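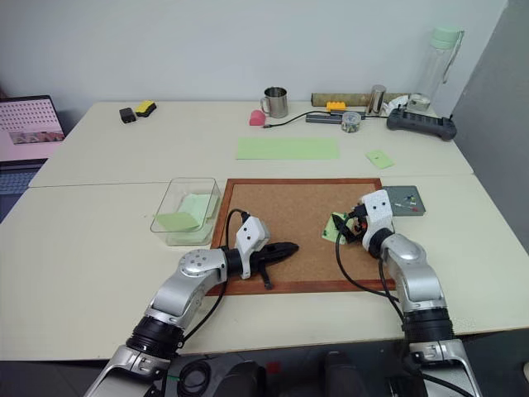 How to set up a cork board you'll keep using

Quick one. I've put up a lot of these, mostly in small offices, and most of them end up the same way – takeout menus, a dead calendar, one lonely pin. Below is how I do it now.

What you need

Framed cork board
Push pins, more than you think
Paper slips, two or three colors
Pen that doesn't smear
Pencil, level, tape measure
Screws and wall anchors to suit your wall
Small tub with a lid

Step 1. Pick the wall

Somewhere you stand anyway. By the coffee maker, by the door. Not behind a door. Our Brindcombe office had a lovely one behind the door for a whole winter and you can guess how many people read it.

Keep it out of direct sun if you can. Paper fades fast, colored paper faster.

Step 2. Lay it out flat first

Do this before anything goes on the wall. Put the board on a table, drop the slips on, move them around. Much easier than doing it upright with pins in your mouth (don't put pins in your mouth).

I use 3 zones, left to right:

To do
Waiting on someone
Done this week

That's it. I tried more once for the Turen job, 11 columns, total mess. People just stuck things wherever there was a gap.

No need for tape lines between zones. A header slip at the top of each is plenty.

Step 3. Write the slips

One thing per slip. Short. "Call Oshima re shelving" is fine, "shelving issues" is not.

Write big enough to read from a few steps back. Put the date you wrote it in a corner, small. Leave the top edge clear for the pin or you'll end up stabbing thru the first word.

Colors: pick a meaning and stick to it. Mine are green for money stuff, yellow for phone calls, white for everything else.

Step 4. Pin it right

Straight in, thumb pressure, small twist at the end. Angled pins work loose and tear the paper.

One pin for a small slip, top center. Two for anything letter size, top corners. Spare pins go in the tub, or in a row along the bottom edge of the cork.

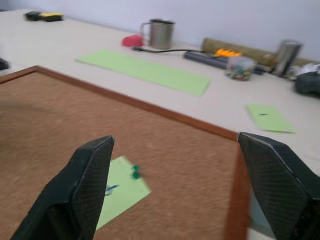

Green slip and two green push pins on the cork.

Thin cork? Check the pin length before you buy. If the point hits the backing it'll never hold. Push one into a corner and tug. If it comes out with no fight, get shorter pins or a thicker board.

Step 5. Hang it

Center of the board at eye level for whoever uses it most. Measure the hanger spacing twice, mark the wall, check the level, then drill. Anchors if you're not hitting a stud. A board gets pushed on all day so a single nail wont do – it'll swing every time somebody pins something.

Little felt pad behind each bottom corner, saves the paint.

Step 6. Clear it weekly

Six minutes, end of the week. Done slips come down. Anything that's been in Waiting for two clears gets a phone call or goes in the trash. Rewrite the ratty ones.

If you need a record, snap a picture with your phone first. At Arkine we kept the old slips in envelopes by month, probably overkill, but it did settle an argument over a September delivery.

Fixing old holes

Mist the cork very lightly with water, let it dry flat overnight. Small holes close up some. Big ones, rub in a bit of cork dust and white glue, scrape level. Or move the header slip over it.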